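Garnby Wooden Bowl Review: Seven Months of Salad, Popcorn and Keys

Posted May 11, 2019

I'll admit I went back and forth on this one for ages, mostly over the price.

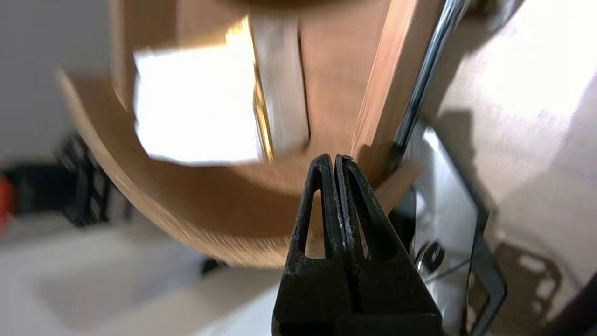 My old salad bowl was glass, and it met its end on the kitchen floor right before we had people over in December (of course it did). We served the salad out of a stockpot. So when I finally had a little money put aside I started looking at wood, and after way too many evenings of reading other people's reviews I narrowed it down to the Garnby and the one from Wedent. The Wedent is prettier in the store, I'll give it that, but it's shallow, and I toss salad like I'm mad at it. Garnby won!

First thing, the size. I ordered the large and it's LARGE. It doesn't fit in any of my cabinets, so it lives out on the counter, and on weekdays it collects keys and mail and whatever my kids take out of their pockets. On salad nights everything gets dumped onto the table and the bowl goes back to its real job. If you've got a small kitchen, get the medium and don't let anybody talk you out of it.

The wood is nice to hold. It came a little dry, and I gave it two coats of mineral oil before I used it, then another one a week later. It drinks the stuff up at first and then settles down. I do it every month or so now, usually while I'm waiting on pasta water. My neighbor Yuto Tamura swears by the Munshi board wax and lent me his tin, and I did like the finish better, but it smells pretty strongly of orange for a day or two and my popcorn picked it up. Back to plain oil for me.

Washing is easy enough. Warm water, a bit of soap, dry it right away. Please don't put it in the dishwasher! I haven't, but my sister did that with hers and it split along the grain.

A couple of gripes. The sticker on mine left a gummy patch that took most of an evening and a lot of cooking oil to get off. And it cost me just over 100 dollars with shipping, which is a lot for something that holds lettuce. I'd have been happier at 80.

Would I buy it again? Yes, in the medium. I'm giving the large one to my mother-in-law the next time she hosts, and she doesn't know it yet, so if you know her, hush.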